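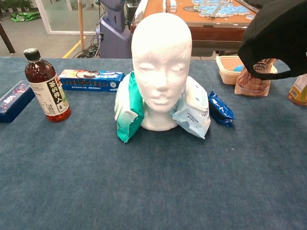 **3.2 Materials and table layout**

Figure 2. One of the mixed layouts, with the foam head near the center of the felt-covered table and packaged goods placed on both sides.

The study looked at how people sort household items when soft and rigid packaging share one surface. We used 30 layouts, each built from snacks, drinks, wipes and bread bought at ordinary shops. Following the Korine procedure, each layout also had one object with no place in a pantry. In Figure 2 this is the white mannequin head, which has a pouch against one side and a package of wet wipes leaning on the other.

Packages were grouped by how well they hold their shape. The tea bottle and the long blue box are rigid. The small snack wrapper, the pouch and the bread bag are soft. The wipes were coded as mixed, as the pack bends but its snap lid does not. Orysia Bilyk coded all the layouts, and a second coder repeated 23 of them.

Participants were told to clear the table in any order they liked. Mahjong tiles stayed out on the game table behind and were not part of the task. Sorting choices are reported in Section 4.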